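Okay, gripper build thread, because a few of you asked where the bag project went. Short version: I moved it out of my garage and over to the shared shop at Carkside, and I have 2 working hand grippers now!

Every finger on these was reprinted at least once (the first set snapped at the hinge, my fault, I sliced them the wrong way up). Ermanno Cirillo redrew the joint for me and it's so much better. 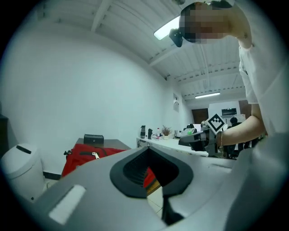

The goal is still the same: an arm on my bench at home that can open a backpack zipper. Sounds tiny. It is not tiny! Fabric moves every time you touch it.

So we do it by hand first, over and over, and the arm learns from that. I'm hoping for roughly 2000 tries by August. Ask me in August how that went, lol

Gloves are the other half of this. Same job, with marker blocks strapped on the back, so I can compare finger motion against the gripper motion.
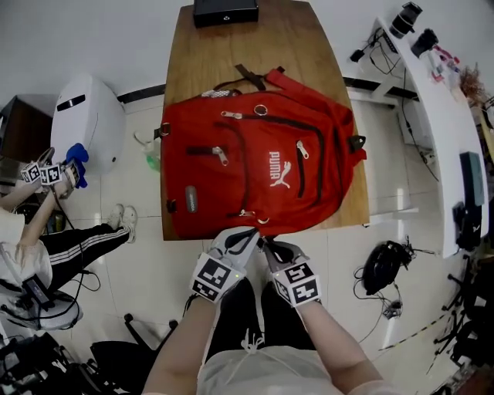

Straps still bug me. Tight enough to keep the block still and my hand goes numb, looser and the tracking wanders. Going to try wider elastic, 3 fingers wide maybe?

If anybody near Surndale has a sewing machine that can handle thick elastic, message me. I'll bring snacks. Files go up once I fix the hinge names, they're a mess.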